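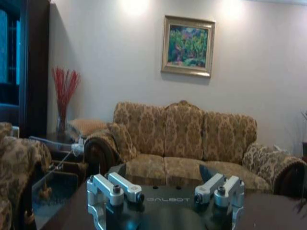
Who should decide what a household robot may throw away? The person who lives in the house, and the rule should be written down before the first job starts.

I say this because the good practice guides I have read speak mostly of speed and force. The draft from Hallmont has 438 clauses, and I found very little in it on the question of what is rubbish. For a family this question comes first. A broken arm on a machine can be repaired, but a receipt or a child's drawing does not come back.
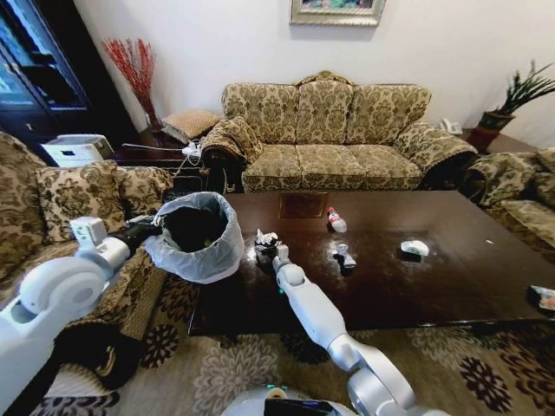 A reader from the Nkuna list wrote to me that such rules would make every robot slow, and that people also throw away wrong things. I accept the second point. But a person can be asked afterwards what he did, and he usually remembers. With a machine we need a record, and the record must be easy to read.

We use cookies to improve your visit. Accept all | Manage settings
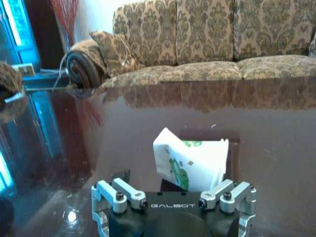
My proposal is simple. Every object should belong to one of two groups, "remove" or "ask first", and all doubtful objects go to the second. Size and shape do not help enough. A crumpled white paper bag with a green cartoon figure on it looks like rubbish to me, yet it may still have something inside. I would put it under "ask first". This costs some minutes in an evening, and I think most households will accept the price.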